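Speaker notes, Perkthorpe meetup, January. Twenty-minute slot, so talk slower than last time.

SLIDE 1. Title
Say hello. Mention that the full title was "Good Practice for Manipulation Trials in Simulation" and that the organizers shortened it to "Rules." Fine by me.

SLIDE 2. Where the rules came from
Yhon Urrego and I inherited the trial log from Bunau. 2763 runs, and a column called "OK?" filled in with yes, no, yes-ish, and one "ask Grodham." Pause for the laugh. If no laugh, move on quickly.

SLIDE 3. Rule one: write down what success means before you press start
Held when? For how long? Does a pick count if the ball lands back where it started? We had 842 runs scored by people who each had a firm private answer. We threw the scores out and kept the runs. Rescoring took most of a month and several friendships cooled.

SLIDE 4. Rule two: freeze the settings
Friction, ball mass, gripper force, time step. They go in one file and the file gets a version number. "Same as before" is banned as an entry. Valderrama people will recognize this rule, having broken it in front of me.

SLIDE 5. Rule three: keep the failures
All of them, including the embarrassing ones where the arm goes through the floor. Tell the floor story only if we're under time.

SLIDE 6. Rule four: score from the state, check with the camera
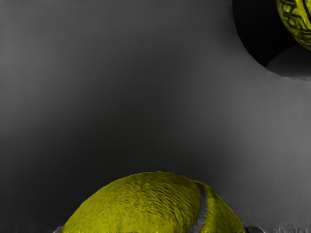
The simulator knows where the ball is to more decimals than anyone deserves, so let it do the scoring. A wrist view can look like a perfect grip while the contact force reads zero. People still score by eye at 5 p.m. because it's faster. Two reviewers on every disputed run, and they don't get to sit next to each other.

SLIDE 7. What it cost
More than 18 hours to write the rules, most of it spent on the word "stable." Grodham wanted a footnote. Grodham got a footnote.

SLIDE 8. Questions
Someone will ask if any of this carries over to real hardware. Say "partly," then point at Yhon.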